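Ultville Home & Workroom Forum
Storage, Shelving and Small Spaces

Topic: Open shelving in a shared workroom, baskets or clear bins?

hindadham_shed
Posted 7:40 pm

I've got a spare room that does three jobs. It's an office, it's where my partner does her leather stuff, and it's where everything goes that doesn't have a home. We're finally putting proper shelving in and I'm trying to settle on containers before I buy a heap of them and regret it.

The wall I can use is 335 cm long. There's a window at one end so I don't want anything tall right beside it. My plan is two white open units along the wall with a desk opposite. Budget is 2,000 all up, and that has to cover the units, the containers and a second chair.

What I want to know is whether people regret open shelving. My sister says it turns into a mess in a month. Doors would cost a lot more and I'd lose the swing space in front of them.

tealtowel
Posted 7:58 pm

Open is fine if nearly everything on it is in something. The trouble starts when you put loose items on the shelf "for now". We've had ours for years and the only shelf that looks bad is the one with no containers on it.

Measure the depth before you buy bins. A bin that sticks out past the front will annoy you every time you walk past.

Jadine
Posted 8:15 pm

I'd go for a mix. Baskets for things you don't want to look at, clear bins for things you need to find. We did this in our room and I wouldn't change much.

The left unit has baskets in the upper part and clear bins lower down. Cords, chargers and half-used packets of things go in the baskets. Materials go in the bins, so I can tell what's in there from the chair. The second unit doesn't hold containers the same way. We use it for caps, hung on rails. I sell a few at the markets and they lose their shape if you stack them and forget about them. 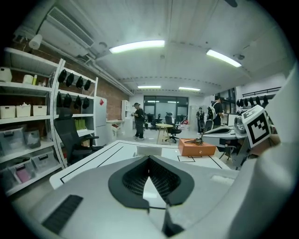
tealtowel reckons the baskets are the weak point in a setup like that. Three the same in a row and you end up pulling out every one of them to find the scissors. Sorry Jadine, I know you like yours, but I went through this with six of them and swapped the lot for clear.

Jadine
Posted 8:41 pm

I don't mind that. Mine are sorted left to right and I know which is which. If other people were using the room every day I'd put tags on them.

pegboard_phil
Posted 8:52 pm

Clear bins are only tidy when what's inside is tidy. If you've got a colourful mess in there you can still see a colourful mess. The cloudy plastic ones are a decent middle ground, you get the colour of what's inside without all the detail.

Lids matter more than people think. Get flat ones if you're going to stack, and get them all from the same range. I have bins from three different shops and none of them sit on each other properly.

hindadham_shed
Posted 9:06 pm

Good point on the lids. I was going to buy whatever was on special.

Jadine, the cap rails, did those come with the unit? My partner has a pile of straps that could hang the same way.

Jadine
Posted 9:20 pm

Added later. Two rails, one above the other. Leave enough drop between them that the top row doesn't sit on the bottom one. For straps you'd want a lot more drop, or just the one rail. If the straps are heavy I'd fix the unit to the wall first.

rosella44
Posted 9:33 pm

Fix it to the wall regardless. Any tall narrow unit. They come with the bracket and people leave it in the packet.

I'm going to disagree with the rails though. Hanging space eats a shelf unit. You could store four times as many caps in a box with some tissue in the crowns. I used to help in a uniform shop and the stock was all boxed, with one of each style out for people to see.

Jadine
Posted 9:45 pm

True if you've got a lot of stock. I don't, and I like having them out where I can check them. Dust is the real downside. I go over them with a lint roller before I pack for a market.

Esteban
Posted 10:02 pm

Nobody's mentioned the table yet. If the room is for leather work as well as office work then the table needs more thought than the shelves. I keep mine white and mark it out with thin black tape. Each rectangle is for one thing, so there's a cutting spot, a spot for the piece I'm on and a small square for bits I'd otherwise lose. At the end of the day anything outside the lines gets put away.

It costs next to nothing. The tape does lift at the corners, so press the ends down hard and don't drag the mat over it.

pegboard_phil
Posted 10:10 pm

Tape on a table would drive me mad. It catches crumbs and leaves glue behind when you pull it up. A cutting mat does the same job and you can move it.

Esteban
Posted 10:19 pm

Glue comes off with eucalyptus oil. A mat is good for cutting but it doesn't tell you where to put the scissors back. I use both.

hindadham_shed
Posted 10:34 pm

I might try the tape on her end only. She's the one who loses the small tools, and she'd say the same.

On sizes, I've found a unit 60 cm wide and another at 121 cm. If I get two of the narrow ones and leave a gap for the chair, I think it works. If I get the wide one there's more shelf but it pushes up against the window.

rosella44
Posted 10:47 pm

Two narrow. You can move them when you change your mind, and you will. Also check the height of the top shelf. Whatever goes up there is going to stay there, so put things in a lidded box or you'll be dusting them.

tealtowel
Posted 10:55 pm

Agree on two narrow. And keep the heavy bins at the bottom. Fabric and leather offcuts weigh more than you'd expect once a bin is full.

Don't park the chair in front of the shelves you use most. We did, and I spent a whole winter wheeling it out of the way.

Jadine
Posted 11:03 pm

A mesh chair on wheels is light enough that I just push it over. Wouldn't say the same for a big padded one.

hindadham_shed
Posted 7:12 am

Okay, going with two of the 60s. Clear bins with matching lids on the bottom, a few baskets higher up for the boring stuff, and one rail for the straps. Brackets are going in. I'm still undecided about baskets versus boxes on the top shelf, so if anyone has found a lidded basket that fits a 60 cm unit, let me know which one.

pegboard_phil
Posted 7:30 am

Measure the inside width, not the outside. The 60 includes the side panels.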